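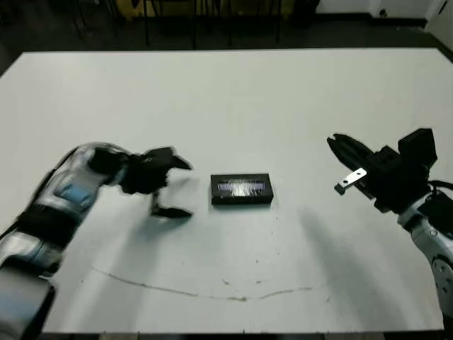

Friday – two-arm teleop, flat objects

Second bench day on the Yilma pickup task, and I finally feel like the episodes are worth keeping. The plan is still 500 good ones before we send anything over to Costerside for training. I drove both arms today, left one doing the reaching, right one mostly parked open and out of the way (I keep wanting to use it, bad habit, it only throws off the timing).

Flat things on a flat table are mean! If I come in too steep the fingers skate over the top, and if I come in low I can't judge the last bit of height through the headset at all. What helps me is watching the shadow of the gripper close up on the object and slowing way down before contact. I also turned the hand-to-arm scaling down a notch in Stilovura and my wrists are a lot calmer for it.
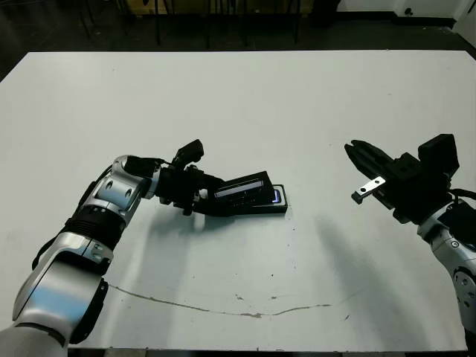 The phone is the one I'd practice on first if you're new to this – it's long enough that you can be a little off and still have something to work with. Don't lean on it, though. The arm will happily keep pushing as long as your hand does, so back off the second you feel the buzz in the controller.

Episode 859 has a long pause in the middle where I was untangling my own headset strap, please toss it. Recorder was set to 720 again, same as the Dritedton runs, so those can go in one folder.

Still to do: redo the 5 episodes with the late start, wipe down the table, and try starting with the right arm a bit farther back.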